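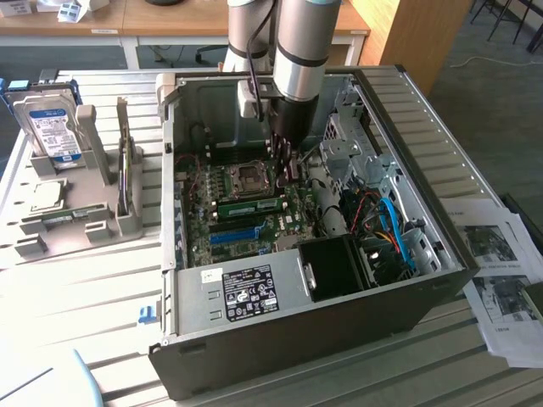

Da-eun Choo asked in review whether a recipe that failed in the kitchen should stay in the release. It should, and the card now says so: failed batches are kept and marked `discard`.

# Wikthorpe Home Baking Notes

Version dated Wednesday, September 8, 2021

## Contents

The set holds 323 written notes on pancakes, muffins, quick breads and waffles made with whole grain flour. Each note records one batch, as reported by the home cook who made it.

| Field | Meaning |
|---|---|
| `batch_id` | Unique number for the batch |
| `flour` | Type and weight in grams |
| `sweetener` | Type, or `none` |
| `rest_min` | Minutes the batter rested |
| `verdict` | `repeat`, `adjust` or `discard` |
| `comment` | Free text, lightly edited for spelling |

## Collection

Notes were submitted by 13 households over 12 weeks using the Trurnano form. Cooks used their own equipment, and oven temperatures were not checked -- treat them as dial settings.

## Known limits

- Eight notes lack a flour weight. The field is left blank.
- Cup measures were converted to grams with a single table, `cups.csv`. Sifted flour will read too heavy.
- Verdicts reflect household taste and should not be averaged across cooks.

## Corrections

Send corrections to the Wikthorpe maintainers with the `batch_id` in the subject line.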